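4. Before you replace the doorbell chime

The Losia wired doorbell has been chiming since before most smart speakers were born, and it will keep chiming if you treat the small parts with respect. Set aside one evening for this section. Two, if you are the sort of person who skips section 3.

4.1 Clearing a place to work

1. Switch off the doorbell circuit at the fuse box. Press the doorbell. If it rings, you have switched off something else, and someone upstairs will shortly tell you what.

2. Find a flat, light-coloured surface. Carpet is where small screws go to retire.

3. Put out a separate tray for each kind of part. Old parts and new parts look alike, and they look more alike as the evening goes on.
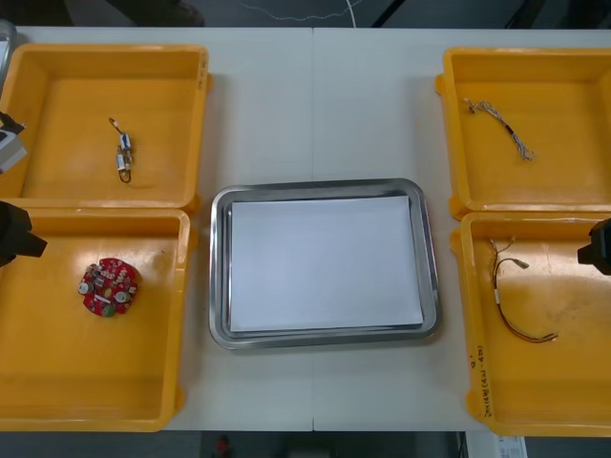 Fig. 4: Small parts in separate trays.

4. Take the cover off the chime box by pressing both side clips at once. The clips were designed by Pradow for people with three thumbs. A blunt butter knife will stand in for the third.

Note: Chime boxes sold under the Clarley name have a single clip at the bottom. Everything else is the same, including the price.

4.2 Removing the old chime

5. Write down which wire goes to which screw. You will not remember. A bit of masking tape on each wire works well, provided you write on it before you stick it down.

6. Loosen the screws by 2 full turns and slide the wires out. Do not remove the screws altogether.

7. Lift the old chime off its hook. It may bong once as it goes. Let it have its moment.
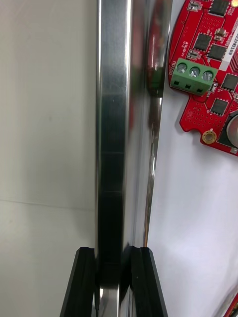

8. Wipe the dust from inside the box with a dry cloth. Do not use spray polish, however tempting the state of it.

Caution: The transformer stays where it is. If it hums loudly, smells of burning or has gone brown at the corners, stop and call an electrician. Section 9 does not cover optimism.

4.3 Fitting the new chime

9. Check the label on the new chime. It should say 12 volts. If it says anything else, put it back in its packet and ring the shop.

10. Hang the chime on the hook and push until it clicks. On the Çetinkaya pattern of wall plate there is no click, only a vague feeling of having finished.

11. Put each wire back under its own screw, following your tape. Tighten by hand. 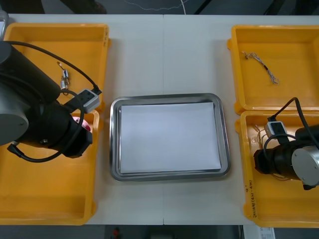
12. Tug each wire gently. A wire that comes out now would have come out later, probably on the day of a parcel.

13. Refit the cover, switch the circuit back on and press the doorbell. You should hear two notes, high then low. One note means a wire is loose: switch off again and go back to step 11. Low then high means the wires are swapped. This does no harm, and some households prefer it.

Note: Keep the old chime until Monday. Spare screws can be ordered as part 92, in bags of 16, of which you will need one.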